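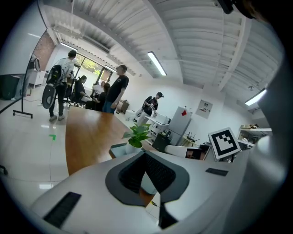 Were Student Robotics Club, Manipulation Group

Progress report to the Flavex Education Fund, second period
Prepared by Nafula Muli, club coordinator

Dear Ms. Laizer,

I am sending you the report on the second period of our student project. You asked last time for less theory and more about what the students do in the room, so I try to follow this.

Activities

The group works with the hand-held gripper, which the students call Claker. With it they record how a person picks up and puts down objects, and later the recordings are used to train the arm. In this period we moved the work to the long wooden table, so the students have more space for the tasks. The potted plant in the gray tray belongs to the task "move without touching the leaves". It is the most difficult task we have, and also the most popular one. A printed black-and-white marker card gives us the fixed point for the position of the gripper.

Until December the students recorded 435 demonstrations. The plan was made for fewer, but the new members learned the gripper faster than I expected. Not all recordings are good. In the first weeks many were made with the hand moving too quickly, and the position was lost in the middle. We repeat these now, with a slower movement and with the card closer to the object.

Training of members

We accepted 5 new members. Each of them had 3 introduction lessons before recording alone. The older students give these lessons, and they also wrote a short guide in simple English. I corrected it only a little. A session is discussed together at the end, usually with the chairs moved near the window, and the discussion can take up to 5 hours in one month. I think this time is well used, but some parents asked me to finish earlier, and we will do so.

Difficulties

The replacement finger pads from Vornik came late and in the wrong size. We sent them back and are waiting for the correct ones. For this reason the comparison of soft and hard pads, which was promised for this period, is not done. I am sorry for this delay. The ceiling lights also make reflections on the marker card, and the students are testing matte paper.

Budget

Spending is inside the plan. The money for the pads is reserved but not yet paid. I ask for your permission to use the rest of the travel line for one more storage disk, because the recordings take much more space than we calculated.

Next period

We will finish the repeated recordings, do the pad comparison and train the arm on the plant task. The students would like to show you the result themselves, if you can visit us. An afternoon after 3 is the best time for them.

With kind regards,
Nafula Muli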